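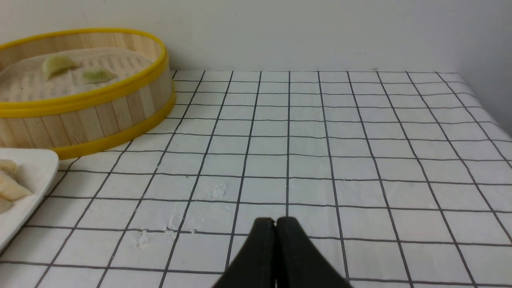
Two dumplings in a bamboo steamer, one crescent-shaped and one flatter

Cloker Dough Board and Pin Set
by Ellov

Home > Kitchen > Baking and Dough > Boards and Pins

In stock at Gezer. Ships flat, with the pin packed alongside the board.

If you make dough by hand more than once in a blue moon, you'll already know how annoying it is to do it on the wrong surface. The bench is too cold or too slick, the chopping board smells of onion, and the whole lot goes skating towards the sink the moment you lean on it. We'd been looking for a decent dough board for ages before the Cloker turned up, and we've been recommending it to anyone who'll listen ever since!

The Cloker is a single large beech board with a lip along the front edge that hooks over your bench, plus a tapered beech pin that stores in a groove on the underside. It weighs 1645 grams without the pin, so it's heavy enough to stay put when you're kneading and still light enough to pull out of a cupboard with one hand. There's a low rail at the back as well, which keeps the flour on the board and off your splashback.

What it's like to use

The surface is lovely. Ellov sands it smooth but leaves it unvarnished, and you feel the difference straight away when you start kneading. Dough grips just enough to stretch under your palm, then lets go when you want to turn it. You'll use less flour than you're used to - a light dusting does it for most doughs, and a soft noodle dough hardly needs any once it's come together.

The pin is the part that took us by surprise. It's slim, it has no handles, and it tapers at both ends, so you can swing it around the edge of a small round and thin that part out while leaving the middle a bit thicker. It feels odd for the first few minutes if you've grown up with a big fat rolling pin with handles. Stick with it. Put your palm flat near one end, turn the dough with your other hand between strokes, and don't roll all the way across the centre. By the end of your first batch you'll have the rhythm of it, and your rounds will be mostly round (ours are still a bit kidney-shaped when we're chatting).

Just be aware that it isn't the pin for a whole sheet of puff pastry. It'll do it, but you'll be there a while. For pastry, lamington slabs of shortcrust or a big tray of focaccia, keep your heavy pin and use the board underneath. 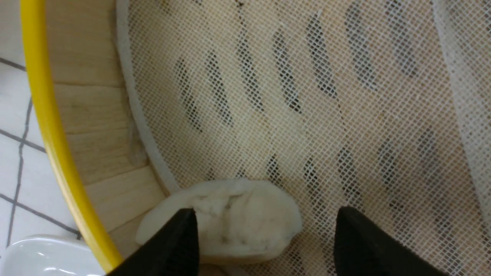
The board is at its best when you've got a small production line going. Set it up with the dough resting under a bowl at the back, the bit you're rolling in the middle, and a floured patch off to one side for the finished wrappers, and there's still room for your elbows. Have whatever you're cooking in set up beside the board before you begin, so shaped pieces go straight across and don't sit there drying out and sticking. If you're steaming in bamboo, a mesh liner like this white one, with its fine diamond grid, can go in at the same time. After that it's roll, fill, fold and move along, and the board only needs a quick scrape between rounds.

A few of the things we've made on ours: flatbreads, hand-cut noodles, pierogi, scones, damper, gnocchi (the grain gives it a bit of grip, great for rolling out the ropes), more dumplings than we could list, and one very ambitious strudel that ended up hanging over the back rail.

A good plain dough to start with

For every 100 grams of plain flour, use a bit over half that weight in warm water and a pinch of salt. Stir it with chopsticks until it's shaggy, tip it onto the board and knead until it feels smooth and a little springy. Cover it and go and have a cuppa. When you come back it'll be much softer and far easier to roll, and if it still fights you, cover it again and leave it longer.

Roll the dough into a rope, cut it into even pieces, turn each piece cut side up and squash it flat with the heel of your hand. Then in with the pin. We aim for around 2 mm at the middle and thinner at the edge, so the pleats don't end up all chew.

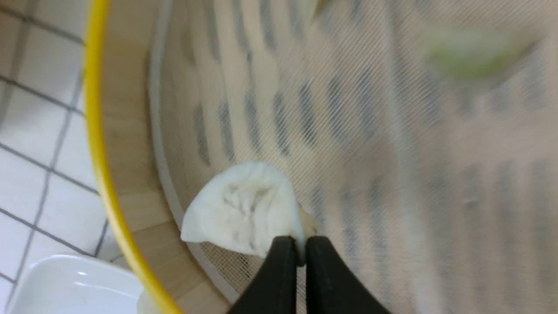
Keep the pieces you aren't working on under a damp tea towel, and only roll as many as you can fill in the next few minutes. Leftover dough will keep overnight in the fridge, wrapped well. It'll be a bit stickier the next day, so give it a short knead with some fresh flour and let it come back to room temperature before you have another go.

Looking after it

Scrape the board with the edge of a bench scraper, then wipe it with a damp cloth. If there's dough stuck in the grain, let it dry right out and it'll flick off with your thumbnail - much easier than trying to wash it away. No soaking and definitely no dishwasher, please. Stand it on its edge to dry so air can get at both faces.

Every couple of months, or whenever the colour starts looking pale and chalky, rub in some Ullo board wax. A little goes a long way. Leave it overnight, buff it off in the morning and you're right to go. The pin likes the same treatment, though go easy, or it'll feel slippery in your hand.

Beech does darken over time, especially along the front lip where your apron rubs. We love the look of it. If you get a scratch or a stain you can't live with, fine sandpaper along the grain will take it back, followed by more wax.

Good to know

Material: solid European beech, unvarnished
Board weight: 1645 g
Pin: one piece, tapered at both ends, stores under the board
Finish: food-safe oil, re-wax at home
Warranty: 2 years from Ellov against splitting and warping
Also sold separately: replacement pin, Ullo board wax

Common questions

Will the lip fit my bench?
It'll hook over any square-edged bench. Heavily rounded edges can be a touch loose, and a damp tea towel underneath sorts that out nicely.

Can I chop on it?
You can cut noodles and portion dough with a scraper or a knife used gently. We'd keep the cleaver and the garlic for another board.

Does it suit left-handers?
Yes, the board is the same on both sides and so is the pin.

Do you have a smaller one?
Ellov is working on a half-width version for caravans and small flats. Drop into Gezer or send us a note through the contact page and we'll let you know when it lands.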